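Jadwiga Adamczyk did not believe in the red plate. The man at the Museck market had wanted 100 for it, then 10, and a price that falls that fast has something to hide. Lucky, he said, tapping the gold sign in the middle. Lucky for whom?

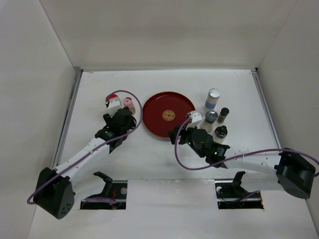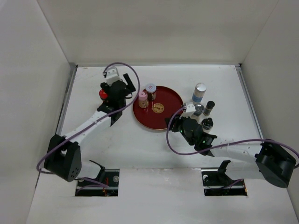
She asked her nephew what the sign meant. Long life, he said, without looking up from his soup. In October he had told her it meant money.

She put her keys on it anyway, and the gas bill. By eight the bill was still the same amount. She checked it twice.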